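We use cookies to remember your reading preferences and to count visits. By continuing you accept our cookie policy.

Re: [freethought-talk] Secular naming ceremonies, what do we call the "godparents"?
From: Tibor Csonka
To: freethought-talk

Ivar Amundsen wrote:

> Our daughter Eline is going to have a naming day in November, at the
> hall in Jorketthorpe. No church, as you'd expect. My wife and I have
> asked two old friends to stand up with us and promise to look out for
> her. The trouble is what to call them. "Godparents" sounds silly from
> people like us, "guideparents" makes my mother laugh out loud, and
> "mentors" sounds like something from work. Has anyone on the list been
> through this? And do you say anything at all about belief in the
> ceremony, or just leave it alone?

Dear Ivar, and everyone,

First of all, congratulations to you both! I had been meaning to write to the list since the summer and your letter finally gave me the push, so forgive me if I go on a bit.

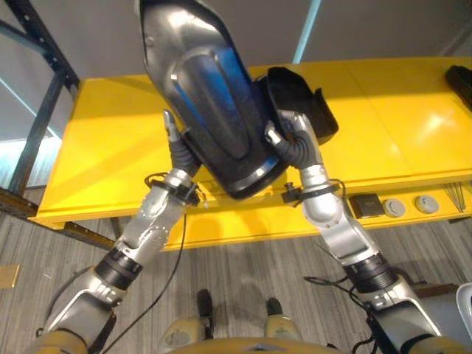

Family and Ceremonies

We had a naming day for our son 17 years ago, when there was very little to copy from, and we went round and round on exactly this question. My wife's uncle Premton (who is as religious as they come, and a dear man) settled it for us over dinner. He said that where he grew up people used "godfather" for the fellow who lent you his truck, and God didn't come into it much. So we kept the old word. A few friends in our discussion group thought we had given in, and one of them wrote me a letter of 11 pages, which I still have somewhere.

My own feeling is that words wear smooth with use. We all say "goodbye" without meaning "God be with you," and I have never met an atheist who refused to say it. "Godparent" seems to me to be well along the same road. On the other hand I do see that a word you have to explain away at your own party is a nuisance, and if it sticks in your throat you shouldn't use it. The Mathur family, whom some of you will remember from the old Thursday-free days when we met whenever the room was open, just said "Eshan's people." I always liked that. It sounds a little odd the first time and then it sounds perfectly natural, and the boy himself used it until he was grown.

As for whether to mention belief, I'd say keep it short and make it about her. We had 75 guests, and I would guess that half of them were churchgoers who had come out of love for us and were a bit nervous about what they might hear. I had written a long passage about reason and free inquiry (you can imagine, I was very proud of it!) and the night before, my wife took a pencil and crossed out nearly all of it.

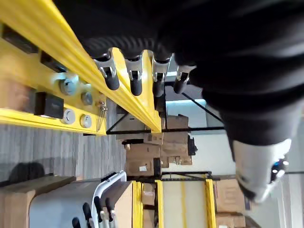
What was left was one line, saying that we hoped he would ask questions, and that we would try to answer them truthfully, including when we didn't know. Premton came up afterward and shook my hand over that line, and he has brought it up at family dinners ever since, usually when he is about to argue with me.

I think there is something in this for the bigger conversation we keep having here about labels. We spend a lot of energy on what to call ourselves, whether it's humanist or freethinker or something newer, and I enjoy it as much as anybody. But a baby can't be any of those things yet. I was quite firm at the time that we shouldn't call our son a "humanist child," any more than his cousins were "Lutheran children" at that age, and I still feel that way. He is welcome to pick a word when he wants one. So far he has mostly picked soccer.

A practical note, before I let you go. Ask your two friends to write their own promises, and tell them to keep it under 12 lines each. Ours were given a free hand and one of them read a poem with a great many verses, while the baby howled and the coffee went cold. Do have some music too. People miss the singing more than they miss the prayers, I find, and your mother may laugh less if there's a song she knows.

If you'd like to see what we read that day, I can type it up and send it to you off-list. And please write and tell us which word you settle on.

Warm wishes to you, your wife and little Eline,

Tibor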